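Category: Student Projects / Control and Planning Software

Interim Report: Grasp Replay Module
Aliki Lambrakis and Orestis Vasilakis
Submitted 2/24/20. Supervisor: Nuria Echevarría

The purpose of this project is to write software that converts hand-held gripper recordings into motion plans. The module, named Canent, reads each recording, divides it into approach, grasp and release, and passes the result to the planner.
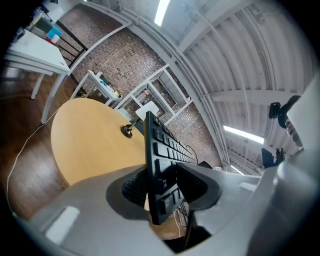
Segmentation was tested on 46 recordings. The first version marked a grasp whenever the finger pads stopped closing, and this failed with long objects. A keyboard clamped upright on its long edge, with a cable curving away from one end, requires the planner to treat the cable as a separate region to be avoided. Two changes were therefore made to the collision model, and the time limit for each plan was set at 300 milliseconds.

The tilt of the held object is now stored with every segment. Plans that exceed the permitted tilt are rejected before they reach the controller.
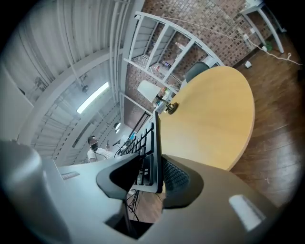 Why is the tilt limit checked before the controller stage?
The controller accepts any plan that respects the joint limits, so an unsuitable tilt has to be found by the planner.

Nine recordings remain to be labelled by hand. The final report is due in June.

Related items
Stirnbridge: Notes on Path Smoothing
Jundura Log Viewer: User Guide

Contact the project office | Copyright Stirnbridge | Back to top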